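Re: [demos] glossy boxes, pad wear, and what counts as a usable take

Roxana Villanueva wrote:

> Hi all,
>
> I am going through the January batch from Pillelby and I have questions
> before I start the next one. We have 430 takes of the "pick flat item from
> table, stand it in the rack" task. I have been told to aim for 100 takes per
> item class and we are well past that for paper mailers and thin cartons. We
> are at 19 for glossy printed covers, and I have flagged most of those.
>
> My questions:
>
> 1. Do I keep takes where the first close misses and the operator reopens and
> tries again? The old notes from Torvik say to throw them out. The new sheet
> doesn't mention it.
>
> 2. When there is a strong reflection on the cover, is the take still any use
> to the training side? I have been marking these "glare" and leaving them in
> a separate folder.
>
> 3. The foam on our pads is getting ragged. Should I swap it now or wait for
> the end of the batch? I don't want half the data to look different from the
> other half.
>
> 4. How far from the item should the operator start? Some of ours start a
> long way up and some start nearly touching.
>
> Also, is anyone else still using Cirside to cut the takes? It drops the last
> second or so of every file for me and I'm losing the release.
>
> Roxana

Hi Roxana,

I'll take these in order. Most of this should have been in the new sheet and wasn't, so I'm copying the whole list. Whoever maintains the sheet can lift whatever is useful.

On retries: keep them. The Torvik notes were written for the old setup, where we replayed demonstrations almost directly and a miss in the middle was poison. The Ondik policy is trained on short windows cut out of the take, and the windows where the hand opens back up, shifts over and comes in again are some of the most useful we have. Without them the model has never seen what to do when the fingers are in the wrong spot. It closes on air and lifts air, and then carries the air over to the rack. We had a whole afternoon of that in the first evaluation.

What I would ask is that you label them. Put "retry" in the notes field and nothing else. Please don't write a description of what went wrong, the script that reads that field only looks for the one word. If the operator retries more than twice, stop the take and start a new one. Past that point people get annoyed and start shoving, and the motion stops being anything we want copied.

Do not ask operators to miss on purpose. We tried it. Staged misses are easy to spot on playback, they are all the same size and in the same direction, and the model picked up a little sideways hop before every grasp. It took a full retrain to get rid of it. Real misses come at their own rate and that's fine.

On glare: please move those takes back into the main folder. I know they look bad when you scrub through them. The room where this has to run has overhead lights, and the covers are shiny, so the camera on the wrist will see a bright patch somewhere on the item for most of the approach. If we train on the clean ones only, we are training for a room we don't have. 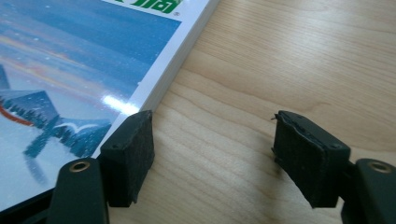 Winter cover on the blond tabletop, gripper open, one bright spot near the corner of the artwork.

I'd keep a take with a view like this one. The light patch is small, the white border gives a clear line against the wood, and both pads are in view. The border matters more than the artwork for this task. Where I would drop a take is when the reflection wipes out the edge the operator is going for, all the way through the approach. If the edge comes back before the fingers close, keep it.

A related point, which you didn't ask but which came up at our end. White borders are easy on this table. A cover with a pale tan edge on the same table is hard, and I don't think we have any. If your next load of items has something in that color, please put it at the front of the line. We could also use some dark table takes. I know you only have the one surface in the room, but a sheet of plain dark card taped down flat would do. Tape it on all four sides. Ours was taped on two and the operators kept picking up the card.

On the pads: you can see in the same picture that the right pad is torn along the upper-left edge, with a flap coming up. The left one is in better shape but the edges are soft. I'd change both of them now. My reasoning is about the grip more than the look. The pads do most of the work on glossy stock, and if a loose flap folds under when the fingers close, you get a take where the item twists in the hand for a reason the camera can barely see. The model can't learn anything sensible from that.

As for half the batch looking different from the other half, I would not worry about it. Fresh foam and worn foam are both going to be on the robot at some point. Changing it partway through a batch helps us, if anything, as long as every item class gets some takes on each. The thing to avoid is all the mailers on old pads and all the glossy covers on new ones. So when you swap, go back and do a handful of mailers and cartons on the new foam before you carry on with the covers. You're over quota on those, so add the new ones and I will thin out the old ones from this side.

Change left and right together, even if only one is bad. Write the take number of the first take after the change in the session log. Please keep the old pads in a bag with the date on it. I've been asked twice now for a worn one to measure and had already thrown ours away.

On start height and distance: mixed is good, but mixed by plan. What we have now, from every site, is that each operator has a habit. One person always starts high and to the right. Another starts almost on the item. The model then learns that glossy things are approached from the right, when all it means is who was on shift when the glossy things were done. So please rotate. For every item, a third of the takes should start from high up with the whole item in view, a third from a hand's width above the table, and a third from low and off to one side with the fingers open. Switch sides between takes. Low starts are the ones people skip, and I would like more of them. They feel pointless to record because the motion is so short, but the robot gets itself into that position constantly.

Wherever the start is, hold still for a full second before moving. The pose tracking needs it. A lot of the rejected takes from Pillelby last time were rejected for that and for no other reason, and I'm sorry the reject message doesn't say so. It says "init" and stops there.

Item angle: square to the table edge is the one we have too much of. Operators tidy up between takes without thinking about it. Set the item down at a slant, then leave it how it fell. You can also push it far enough over that part of it is out of the camera's view at the start. That is how it will be on the real line, where things come down the chute any way they like.

Thick items versus thin ones. The glossy class on the sheet lumps together books, boxed sets and single cards, and I think that was a mistake on my part. A boxed item you can straddle with the pads and squeeze. A single card you have to slide to the table edge and pinch. Those are two different skills and I'd like them counted apart. For now, could you add "thick" or "thin" after the class name when you log one? I will split the existing 19 by hand. The target of 100 then applies to each of the two, so yes, this is more work for you, and I'd understand if the second hundred doesn't arrive until the batch after.

For the thick ones, please have the operator put one pad down along the near side first and then bring the other across. Don't have them come down centered with both fingers wide unless the item is narrow enough to fit with room to spare. When it's a close fit, the finger lands on top of the cover, and on a robot that means a fault stop and someone walking over to clear it.

Cirside: I stopped using it for this. You're right that it clips the tail, it cuts on the last keyframe and ignores whatever comes after. The release is the part we are shortest on, so any take cut that way is only half useful. If you still have the raw files, send them uncut and I'll run them through the Ondik cutter here. If the raw files are gone, send what you have and mark the folder "no release". They can still go into the approach and grasp training.

One thing to check on your side before the next session. Look at a few takes at full size and make sure both fingertips are inside the view when the hand is fully open. The mount slips down a little over a long day, mostly when people set the tool on its side between takes. If one of the fingers has drifted mostly out of view, loosen the clamp, bring it back to the pencil mark and tighten it again. Don't fix it by cropping.

To the rest of the list: if your site has its own rule about retries or glare that differs from the above, please post it before Roxana starts the next batch. I'd prefer to argue about it now than to sort it out from the files later. The Torvik notes are still linked from the front page of the wiki and I don't have edit rights there. Could someone who does take the link down, or put a line on top pointing to the new sheet?

Upload is the same place as before. Leave the folder names alone this time, please – the spaces broke the import and I had to rename them one at a time.

Thanks for the careful notes on the January files. They made the flagged ones quick to find.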